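Module « Ranger, contenir, transporter » — notes de cours, séance 4

Les petits contenants ajourés

La semaine dernière, nous avions terminé un peu vite sur les boîtes fermées, et plusieurs d'entre vous sont restés après l'heure pour me demander pourquoi j'insistais tant sur les couvercles. Je reprends donc là où nous nous étions arrêtés, en passant cette fois du côté des contenants ouverts, ceux qu'on pose sur une table ou une étagère et dans lesquels on met la main vingt fois par jour sans y penser. Prenez votre temps pour lire ces pages avant jeudi, nous en aurons besoin pour l'exercice.

4.1 Paroi pleine, paroi ajourée

Une paroi pleine protège de la poussière et retient les petites choses : vis, perles, graines, trombones. Une paroi ajourée laisse circuler l'air et laisse deviner le contenu, ce qui change beaucoup la manière dont on s'en sert. On retrouve plus facilement ce que l'on entrevoit. C'est une remarque toute simple, mais je vous assure qu'elle explique bien des placards où l'on rachète ce que l'on possède déjà !

Entre les deux, il y a toute une famille de paniers à fentes. Les fentes peuvent être horizontales, verticales, en croisillons, parfois de simples trous ronds. Retenez surtout la règle de la plus petite pièce : l'ouverture doit rester plus étroite que le plus petit objet qu'on veut y garder. Un crayon posé debout se moque des fentes horizontales, mais il peut très bien glisser sa pointe dans une fente verticale, et vous le retrouverez de travers.

4.2 Le panier cylindrique à lattes

Nous nous attarderons sur la forme ronde, dont le modèle en plastique blanc est un bon représentant : un bord plein en haut, une bande pleine à la base, et entre les deux une rangée serrée de lattes verticales étroites, régulièrement espacées. On dirait presque une petite cage. La lumière passe au travers et l'on aperçoit un peu l'intérieur.

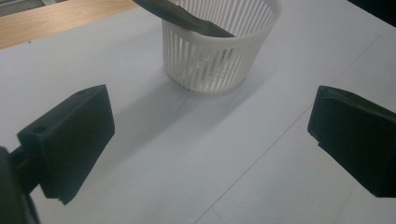

Les deux bandes pleines ont chacune leur rôle. Celle du haut tient les lattes ensemble et donne une prise franche aux doigts ; sans elle, les lattes s'écarteraient à la première pression un peu vive. Celle du bas raidit le pied et forme un petit rebord intérieur, bien utile pour les objets courts. Quand vous comparerez deux paniers, regardez toujours ces deux bandes en premier, avant la couleur et avant le prix.

La forme ronde a aussi ses défauts, et je ne voudrais pas vous les cacher. Sur une étagère, deux cylindres côte à côte laissent entre eux un creux perdu, là où deux bacs carrés se touchent sur toute leur hauteur. Sur une table, en revanche, le rond est très agréable : pas d'angle où se cogner, pas de sens à respecter, on le fait pivoter d'une main pour atteindre ce qui se trouve derrière.

4.3 Entretien

Les fentes prennent la poussière sur leurs tranches. Videz le panier, passez-le à l'eau tiède savonneuse avec une brosse souple, toujours dans le sens des lattes, puis laissez-le égoutter à l'envers sur un torchon. Évitez les éponges abrasives — elles ternissent le plastique blanc.

Pour jeudi

Apportez un contenant ajouré de chez vous, quel qu'il soit, avec ce que vous y rangez d'habitude. Notez sa forme, le sens des fentes et le plus petit objet qu'il retient. Les fiches Nakstead sont à prendre sur l'étagère du fond, à côté des bacs de la séance 3.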